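3.2 Folding and sorting of knitwear

Knitted garments took up more of the households' folding time than any other type of clothing, and we treat them separately for that reason.
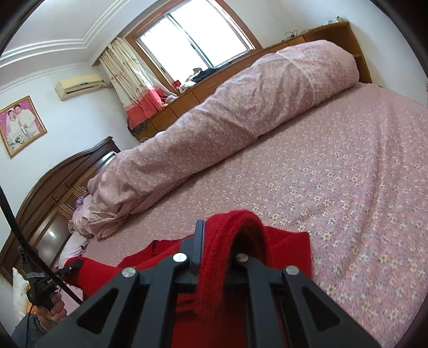
Figure 2. A red knitted garment being handled on a bed, Wuddale set.

The Wuddale households kept a record of clothes care over 2 weeks in July. The record lists 660 folded items, of which 250 were knits. Participants wrote down the type of garment, the surface they folded it on, and where it was put away. We left out socks and gloves, which most people paired and did not fold.

The bed was the usual place for folding knits. Tables were used mainly for shirts and towels – flat items that could be stacked right away. Several participants wrote that a table was too narrow for a sweater with the sleeves spread out, and two said they disliked folding on any surface used for meals. Where a bed was used, the clothes were often sorted there as well, and the piles had to be moved before night.

Ribbed knits like the one in Figure 2 raised a problem of their own. The fabric stretches when it is lifted at one point, and the part left on the bed tends to bunch into creases. Most participants dealt with this by laying the garment down again and smoothing it by hand before the first fold. In 7 entries the garment was folded, shaken out and folded a second time. We counted these as single items.

Storage followed the pattern described by Bandetti and Dufour for smaller homes. Heavy knits went on shelves, light ones in drawers, and only a few were hung. The Pidotum coding sheet has no entry for garments left out on a chair or at the foot of the bed, so we added one. It was used more often in homes where two people shared a closet.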